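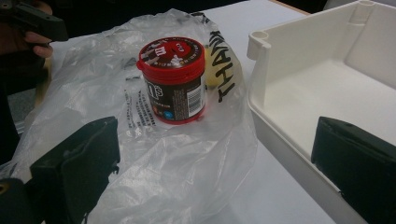

About Kouris

December 21, 2019
By Stavros Kyriakidis

Kouris is a wholesale supplier to small stores. We sell groceries, candy, snacks, drinks, paper goods, and cleaning supplies to corner stores, gas stations, motels, school snack bars, and a few office break rooms in and near Prirndale. We are a family business and we work out of one warehouse on the Stetum road, across from the feed store.

Most of our customers are too small to get regular service from the large distributors. A big truck wants a big order, and a store with two aisles and one cooler can't place one every week. We will split cases on most dry goods, and our minimum order for delivery is $200. There is no minimum if you pick up.

How the business started

My mother's parents opened a grocery on Mill Street and ran it for most of their working lives. The name over the door was Kouris, and we kept it when the store closed and the wholesale side took over. My grandfather used to drive to the city before daylight to buy produce and canned goods. Other store owners started asking him to bring things back for them, first a sack of onions, then a few cases of tomatoes, and after a while he was buying more for other people than for himself. He bought a used bread truck and painted it green. All of our trucks have been green since then, though the shade has changed a few times depending on what the paint shop had.

My parents moved the business to the Stetum road when the back room at Mill Street could no longer hold it. The building had been a tire warehouse, and for the first couple of years it smelled like one. They put in the loading dock and the walk-in cooler. I started there after school, breaking down boxes and sweeping, and came back full time after some years doing the books for a trucking company. I have run Kouris since my father retired. He still comes in to look over the produce and he is usually right about it.

What we carry

The core of our stock is dry goods that a small store needs to have on the shelf all the time: flour, sugar, rice, beans, pasta, canned vegetables, soup, cooking oil, coffee, and cereal. Candy and snacks are the next largest group. We carry the national brands and a handful of regional ones, including peanut brittle from a kitchen in Predow that our customers ask for every winter.

We also stock bottled water, soft drinks, and juice, along with milk, eggs, butter, and sliced cheese from the cooler. Paper towels, trash bags, dish soap, and bleach are kept in a separate room at the north end of the building.

We don't sell tobacco, lottery supplies, or alcohol. People ask, and we can give you the name of someone who does. We stopped carrying frozen food when the old freezer gave out. The cost of replacing it was more than frozen sales had brought in for several years, and we have no plans to go back to it.

If you need an item we don't list, call the office. We can often add it to our next order from the supplier, as long as you are willing to take a full case.

Delivery

We run two delivery routes. The first covers Prirndale itself and the towns along the river. The second goes out through Stetum to Predow and comes back by the lake road. Each route goes out twice a week. Your delivery days will be on the sheet you get when you open an account, and they stay the same all year except around holidays.

Orders need to be in by noon on the day before delivery. You can call, fax, or use the order form. Many of our older accounts still leave a handwritten list for the driver, and that is fine too - please write the pack size next to the item so we send the right one.

Our drivers bring the order inside and put it where you want it. They will wait while you check it against the invoice. If something is missing or damaged, have the driver write it on both copies before he leaves and we will credit your account. For a mistake found later, call within two business days.

In bad weather we may run late or move a route to the next day. The lake road is not plowed early, and we won't send a truck down it until it is.

The cash and carry room

The front part of the warehouse is open to anyone with an account, and also to churches, clubs, and youth teams buying for an event. It is a plain room with shelving on three sides and a counter. Prices are marked on the shelf by the case and by the unit. Carts are by the door. We take cash, checks, and cards, and there is no charge for using a card.

The room was rearranged in June. Coffee and tea are now on the left as you come in, and candy has moved to the shelves nearest the counter. The paper goods are where they always were.

Returns and short-dated stock

Unopened cases in good shape can be returned within two weeks for credit. We can't take back anything from the cooler. Items close to their date go on the rack beside the counter at a reduced price, with the date written on the case in marker. We don't put short-dated stock on the trucks unless you have asked for it. Some of our customers do ask, especially the snack bars, where a case of chips is gone in a weekend.

Opening an account

To open an account, bring or mail us a copy of your business license and your resale certificate. New accounts pay on delivery for the first 2 months. After that you can apply for terms, and we will send you a statement at the end of each month. There is no membership fee and no contract.

We would rather meet a new customer in person if we can. Either I or one of the drivers will usually come by the store before the first delivery to see where the truck can park, which door to use, and whether there are steps.

Working here

We hire when we need someone and post the job on the board in the front room and in the Prirndale paper. Most of our people started in the warehouse and learned the stock before moving to a truck or the office. Warehouse work starts early and involves lifting. We train on the forklift, and we pay for the time you spend training.

Finding us

We are at 468 Stetum Road, Prirndale. Coming from town, pass the grain elevator and turn in at the green sign. Customer parking is along the front of the building. Please keep clear of the dock on the east side, especially in the mornings. For new accounts, ask for Stavros at extension 121.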